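Plonance Fund -- Grantee Updates

Laundry and linen at the Nyarko guesthouse training kitchen: where we are
Monday, October 2, 2023
By Kwabena Kpodo

Hi Ayuba, and hello to everyone else at the fund who gets these. I promised you a proper update on the linen side of things before the quarter got away from me, so grab a coffee, it's a long one! 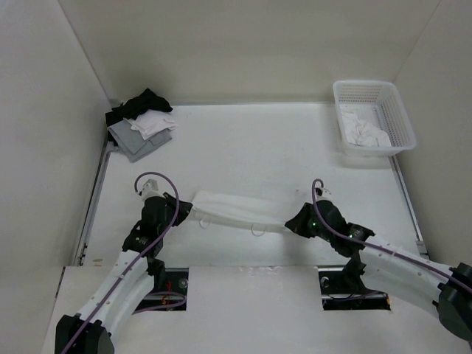 The short version is that the linen room is open, the trainees like it more than I expected, and we are a bit behind on the money we hoped to bring in from outside customers. I'll take those one at a time.

First, the room. When I wrote to you last we still had the old storeroom full of broken chairs and a water heater that belonged to the previous tenant (he did finally come and get it, in a taxi, which was something to see). The floor is sealed now and the drain runs the right way. We put in the two washers from Jodia and the secondhand press, and the press has been the star so far. It heats up fast and the tablecloths come off it flat enough that the restaurant downstairs stopped sending theirs across town. The shelving went in last. I picked the cheaper kind and I regret it a little -- the bottom shelf sags when we load it with bath towels, so those live on the middle one for now.

Now the trainees. We have 15 in this group, and all but one are still with us. The one who left got a job at a hotel near her mother's place, so I'm counting that as good news even though your form makes me put it under "withdrawals." Is there any chance of a second box on that form? Mornings they do kitchen work and afternoons they split between linen and front desk. I had worried that linen would feel like the punishment shift. It has turned into the place where people want to be on a Friday, partly for the radio and partly for the quiet. A few of them have gotten really picky about corners and hems, and they catch stains I would have walked right past.

The part that's slower is folding and sorting. Sheets are fine, everyone learns sheets in a day or two. Napkins eat up the afternoon. We had 300 of them come back from one wedding, and it took three people until closing to get them sorted by size, checked for wax and stacked. I've moved the sorting to before the wash, which helps some, and I'd like to try colored thread on the hems so the sizes are easy to tell apart. The thread costs next to nothing, I just need somebody with a sewing machine and a free weekend.

On money. We budgeted for eight outside customers by now and we have 5. Two are restaurants, two are small guesthouses, and one is a church hall that only needs us once a month. They pay on time, bless them. Genow, the catering company I was so excited about in my last report, went with somebody closer to their kitchen. I had a nice call with their manager and she said to try again in December when their contract comes up, so it's on my calendar. Without them we're short on income but we also spent less on soap and delivery, so the hole is smaller than it sounds. The spreadsheet is attached and the linen lines are all on the second tab.

One thing I got wrong: water. I used the old bill to guess the new one and that was silly of me, with two washers going most of the day. The September bill came in 189 over what I'd set aside. I've moved that out of the repairs line for now and would like to talk with you about moving it properly, because I don't think it's a one-time thing. We're running fuller loads and we've stopped the extra rinse on anything that isn't kitchen cloth. I'll know more when the next bill shows up.

What's coming up: the second group starts as soon as this one finishes its hotel placements, and I have more names on the list than places. I'd like to pay one of the current trainees to stay on as an afternoon lead. I haven't said anything to her yet, so please keep that between us until you've had a look at the numbers. I also need to replace the door to the yard, which sticks when it rains and has already taken the skin off my knuckles twice.

You asked about visiting. Please do! Tuesdays are best, there's always a big restaurant load and you'd see the place properly busy. Come hungry, the kitchen group has been practicing groundnut soup and they need people to feed. If you can bring the signed copy of the amended agreement with you, that saves me a trip to the post office.

Talk soon,
Kwabena

Get grantee updates in your inbox. Enter your email address to subscribe to our newsletter. You can unsubscribe at any time.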